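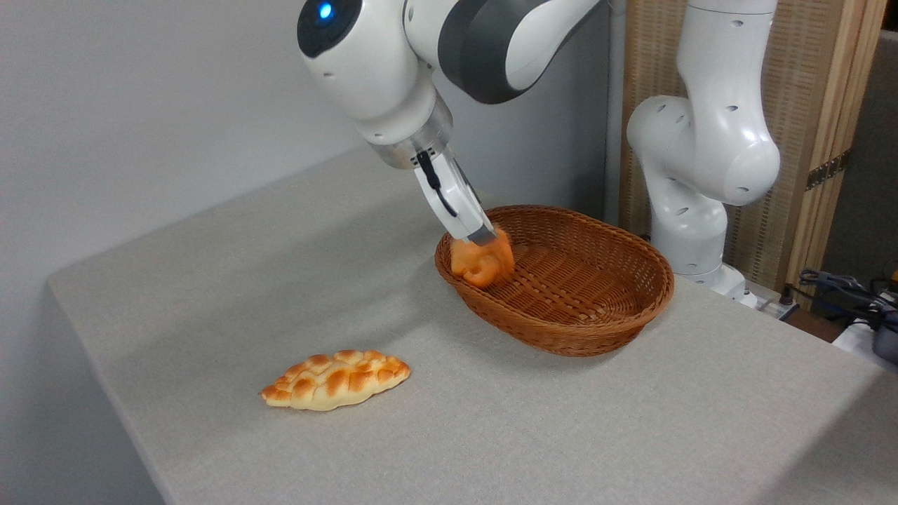
A gripper holding an orange object at a wicker basket.

Ultham Studios held its open day in November 2023, and I went along because the tour included the set of Zaramska, the reality series that has kept the gossip pages going for three seasons. Tickets were $60, with tea and a sandwich included. Our group met in the car park and was taken in by Elaheh Ghorbani, who has worked in the publicity office since the first season.

The tour starts in the long corridor between the two main stages. The walls are covered with framed magazine covers, most of them about the on-again, off-again engagement of the two leads. Ghorbani was asked about the wedding before we had reached the first door. She said she would not be discussing it, and she was asked again at every stop.

The first stop was the house. Viewers know it as a beachside place with a wide kitchen and a staircase. The kitchen and the downstairs lounge are on Stage 2, and the staircase goes up to a landing and stops. The bedrooms are in a real house, 135 kilometres away, which the production rents for part of the year. I hadn't known that, and neither had the couple next to me, who had seen every episode. The colours are duller than they look on television. The couch where the season two break-up was filmed has been re-covered in grey and you are allowed to sit on it. There was a queue.

Next was wardrobe, run by Behrouz Nouri. He had pulled out one rack for visitors and said there were 153 outfits catalogued from the last season alone, counting shoes as part of the outfit. The green dress from the reunion special was there, in a garment bag with the front unzipped. Nouri said the magazines had the designer wrong and that it was made in his workroom over a weekend. He was happy to answer questions about hems and fabric and was the best speaker of the day. He also explained that cast members can keep one item a season, and that most of them choose a coat.

Lunch was in the canteen. The sandwiches were egg or chicken. Ploletti, the fan magazine, had a table near the door with back issues and a sign-up sheet, and I bought the March issue, which has the long interview with the younger sister. The woman at the table said it was their best seller of the year.

After lunch we were shown a short reel in the screening room. It was mostly outtakes, plus a minute or so from the next season. Everyone watched for a ring. There was a scene at an airport and another at a birthday party, and the two leads were in the same shot once, at opposite ends of a table. Phones had to be left in a tray outside, so there will be no pictures of that.

The last part was a question session with one of the story producers from Ghaffari, the company that makes the show. He was careful. He confirmed that filming had finished and that all the main cast had signed on again. Asked if the leads were living together, he said they were both very busy.

The gift shop takes cards only. Parking is free but the lower level floods, so use the upper one. Allow four hours for the whole visit, and wear a jumper, as both stages are kept cold. The next open day has not been announced.

3 comments
Share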